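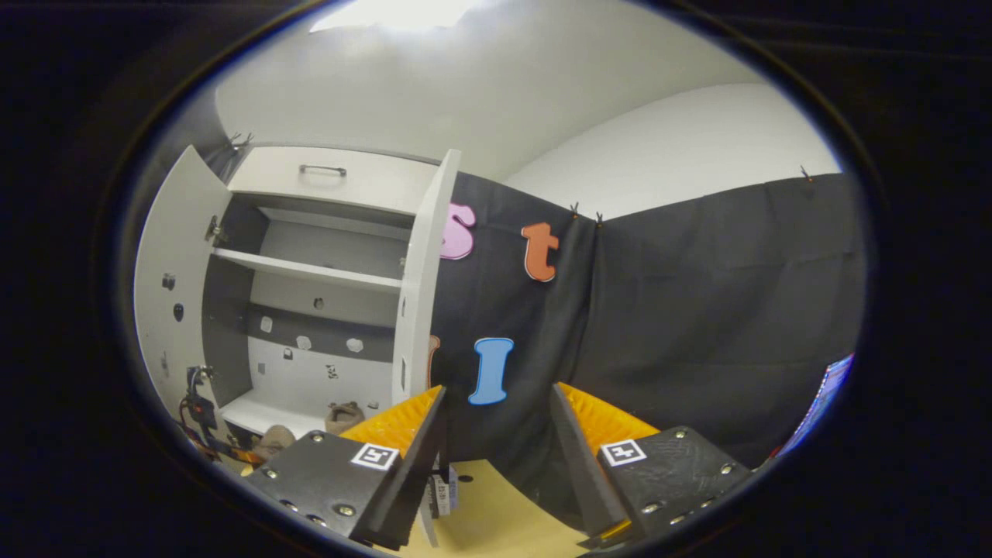 Foam letters

Foam letters are soft, chunky alphabet pieces cut or molded from foam, and I've been collecting, sorting and losing them long enough that I figured I'd better write this entry myself! People use them for early spelling, bath play, door signs and (my favorite) hanging on curtains.

Background

The ones I grew up with came out of a big floor puzzle, and every house on our street seemed to be missing the Q. Most sets I run into these days are sold loose, in a bag or a tub. The Norano set has 63 pieces with extra vowels thrown in, which is smart, and the Varnard tub has 93, though that count includes punctuation and I have never once needed a foam semicolon.

Use on curtains

Fabric curtains take foam letters really well, as long as the letters are light and the cloth is plain. A dark gray curtain is about as good as it gets for bright colors. Short words work best, four letters or so, because the folds swallow anything longer. Matěj Štěpánek, who wrote the Kopecký craft guide I learned from, sews his on with two loose stitches. I like safety pins, put in from the back, so I can change the word in April when I'm sick of the winter one.

Storage

Keep them flat! Foam that gets squashed under heavier stuff holds the dent for ages. A shallow drawer at the top of a cabinet is great, and a shelf behind a door is fine too if you use a tray.

See also: Hudthorpe alphabet mats; felt letters; door signs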